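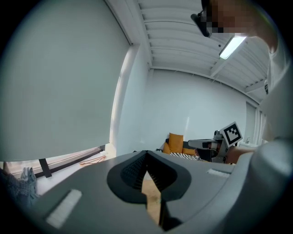
When Dustetti told us last February that the cleaning rounds at our rental apartments were going to be automated, most of the crew assumed we'd be out by summer. We're still here, and we've been promoted to teachers, with no raise so far. A shift now means working with a gray hand-held gripper, a black-and-white marker on top, in a living room with mustard-yellow cushions on a dark sofa. The robots at Skuruvar are supposed to learn tidying from us. I have 9 years on the job and had never once thought about how I pick up a pillow. Now I think about it on the bus.
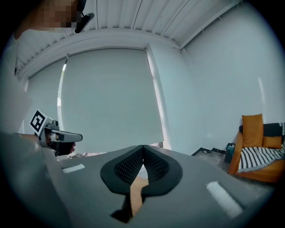 Gripper in hand, blinds down, striped throw still on the seat.

Corrado Martinelli, our shift lead, keeps the tally: 258 recordings accepted out of 333. The rest went back with the note "hesitant." He has asked Lombardi in payroll whether hesitation is billable.

The vacuuming stays with us for now, and so do the bathrooms, which the robots have shown no interest in. Sign-up for the next round is on the board by the lockers, eight places.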